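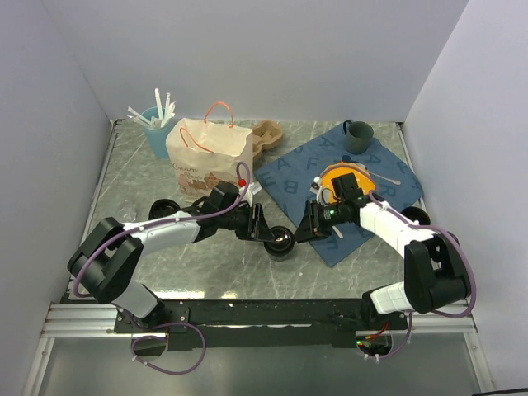

Table Settings at Flolside

Plates and mats from the dining room at Flolside, put together over the winter by Pramila Maurya and Santosh Rajput. The room seats 18 at four tables, and each table gets its own colors. Most of the plates came from the Flevalthorpe kitchen when it closed in December.

Orange on blue
An orange plate with a blue mat, on the gray marble-patterned top. A dark green mug sits near the back of the mat.

The plates
There are 49 in the full set, counting the side plates. Sum-yee Chou sorted them by size and set aside six with chips along the rim. Those are used under plant pots now.

The mats
Blue was the second choice. The first batch was a pale green that showed every tea stain, and it went back to Bjarnason after a month. The mats are wiped down after lunch and stored flat in the sideboard drawer.

The tabletop
Pale streaks on gray, with thin metal trim along the left and right edges. Crumbs are hard to spot on it, so wipe it twice. Please do not drag plates across the surface.

Next to be added
Gaurav Ahuja is working on the breakfast settings, with bowls in place of plates. Tarun Bajpai has the long table by the window. Spare mats are in the hall closet, second shelf. Tell Pramila if you take any, and bring them back by 4 in the afternoon.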